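Lomine Planner Guide
Section 7: Teaching the planner to see around its own hands

Your arms are moving in simulation now, which is a great moment! This section connects the cameras to the motion planner, so that the arms reach for what the perception node finds. We use the attic office world that ships with Lomine, and the goal is the blue item on the chair.

Before you start
The simulator must be paused. If you changed the joint limits in Section 6, save them first.

1. Open the Cameras tab and turn on both wrist views and the head view. Set each stream to 30 frames per second.

2. Select a wrist view and click Show Raw.

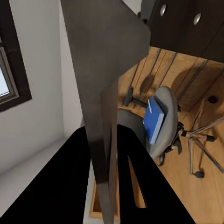 Self-filtering is my favorite part of the whole package. The filter takes the joint angles, draws the arm model into every camera view, and drops those pixels before the detector runs. Try it on a view where the finger passes right in front of the chair, with the blue book still showing on the seat. With the filter off, the detector may treat the finger as furniture and the planner will refuse to move.

3. Turn on Self Filter and set Padding to 7 pixels.

Note: More padding hides more of the target. Raise it one pixel at a time.

4. In the Planning tab, choose the right arm and set Goal to Hover. Hover stops the gripper over the target and leaves the fingers open. Click Plan, then Preview.
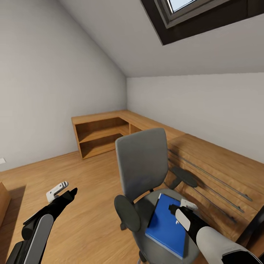 The preview plays the path at half speed, and you can drag the slider back and forth as often as you like (I do this far too much). If the path swings wide, raise Samples to 3000 and plan again. The extra wait is short and the paths come out much smoother.

Caution: Preview does not check for contact with objects added after the last scan. Click Rescan whenever you edit the world.

5. Move the gripper off the target and let the camera look at open floor. Click Check Free Space. The area between the fingers should turn green in the overlay window.

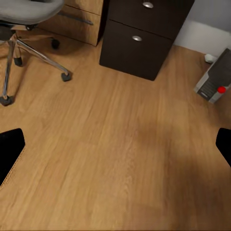

Rongrong Lei
Perception Lead, Lomine

If you get error 405 at this point, the detector has lost the floor plane. Wood grain and soft shadows can both confuse it. Open Floor Fit, click Reset, and run the check again. Mircea Avram rewrote the fitting code in December and it recovers far better than it used to, so one reset is usually enough.

6. Switch to the head view and click Label All. Go through the list and rename anything the detector got wrong. Names are saved with the world file.

7. Mark the monitor, the keyboard and both desks as Keep Out. Leave the chair seat unmarked, or Hover will have no valid goal.

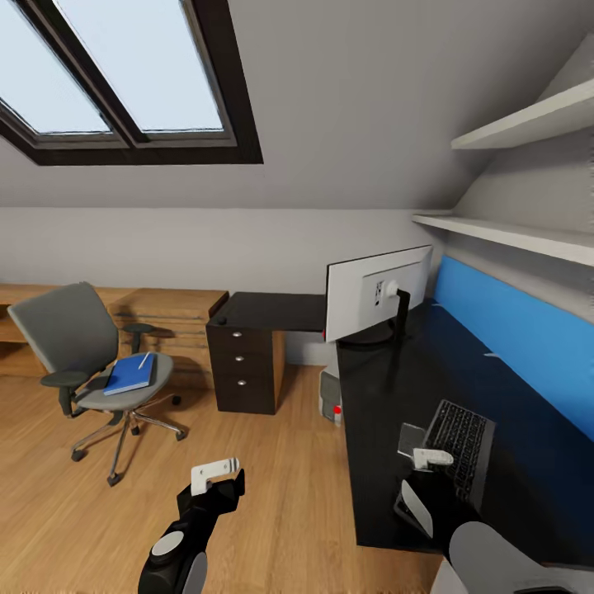 8. Click Save Profile and unpause the simulator. You can load the same profile for either arm in Section 8.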